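> Has anyone tried the mud baths at Mahasneh for eczema? My elbows are bad again and the cream isn't doing much.

I went last July! Four days, two soaks a day, and I loved it — the mud smells like old eggs but you stop noticing. 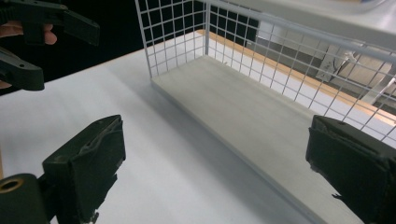

My elbows calmed down for a few weeks and then flared again, so keep using your cream and ask your doctor first. I paid 175 for the lot, towels included. Ilon was cheaper but fully booked.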